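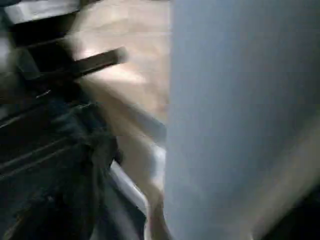
# Chapter 3: Where Does a River Start?

When I was a kid I thought every river had a beginning you could stand on. A spring, maybe, with a sign beside it. My uncle drove us up past Irnisley one April to find the start of the Toltton, and we tramped about in wet grass for most of a morning and came home with muddy socks and an argument. He said it was the boggy patch behind the fence. I said it was the pond. We were both a bit right, and that argument is pretty much what this chapter is about.

Geographers call the place where a river begins its **source**, and the land that drains into it the **catchment**. The second word is the one to hang on to. Rain falling anywhere in a catchment will head for the same river if it doesn't evaporate, get drunk up by plants or sink deep into the ground first. The Toltton's catchment covers 700 square kilometres, and it takes in farms, two towns and the whole car park at Atport (yes, car parks count!).

So which of all those trickles is the real source? The usual rule is to pick the one farthest from the mouth, measured along the channel. Fair enough, but small streams come and go. In 1:25 000 mapping the upper Toltton has 11 named creeks, and in a dry summer I've walked across most of them in sandshoes. Fuad Wolde, who taught me to read a contour map, used to colour each one a different blue and then rub half of them out again in February.

The edge of a catchment is called the **watershed** or **divide** — be careful, as North American books often use "watershed" for the whole catchment. On the ridge above Nguyen Road you can tip out a water bottle and send half of it each way.

Before you go on, grab a map of your own neighbourhood and a pencil. Find the nearest creek or drain, and trace it uphill as far as the map will let you. Then mark the high ground on either side. Keep the map handy — we'll use it in Section 3.1, where we work out how steep your creek is.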